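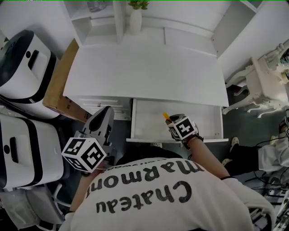
Fig. 2. At the desk, drawer open.

Search the handbook Enter keyword Go

Filed under: Monitor Resources > Barn Cameras > Set-up

April | By Rosemarie Nolte

Section 4: Setting up the Gridik barn recorder

The Gridik 306 is sold as tamper-proof. I would not repeat that word to a prosecutor. It stamps a time on every clip and keeps a log, and that log is only as good as the clock behind it. Set the clock first.

1. Charge the recorder fully before it leaves the office. The battery light turns green well before the battery is full, so leave it on the charger overnight.

2. Hold MENU until the clock screen opens. Enter the time by hand from a source you trust. Do not use "Auto Sync." At the Arngate hog barns it picked up the wrong time zone on two units, and the farm's lawyer found it before we did.

3. Put in a blank card and choose FORMAT. The card holds 2000 clips, according to the box. Plan on fewer.

4. Mount the recorder above the pen rail, facing the feeding area. The farm must have signed the monitoring agreement for that building. A manager's spoken okay does not count, however friendly the manager is.

5. Press RECORD, wait for the beep, then play back a test clip. The beep means the button was pressed. It does not mean anything was saved.

CAUTION: Keep cables out of reach of the animals. Pigs will chew through the so-called armored sleeve.

NOTE: "Distress Detection" is off by default. Leave it off. Dhillon's brochure says the feature can tell a frightened animal from a hungry one, and we have seen no test that backs this up. A person has to watch the footage.

Collecting the card

Stop the recording before you open the cover. Write the barn number and the time on the card sleeve, sign it, and have the second monitor sign too. Cards from the Turo site go to Wálter Muñoz, who keeps the custody sheet. Copy nothing onto a personal laptop, even for a minute.

If the log shows a gap, report the gap. Do not guess at the cause on the form. "Power loss" has been written there far too often by people who had not checked the power.

For lens cleaning, see Section 5.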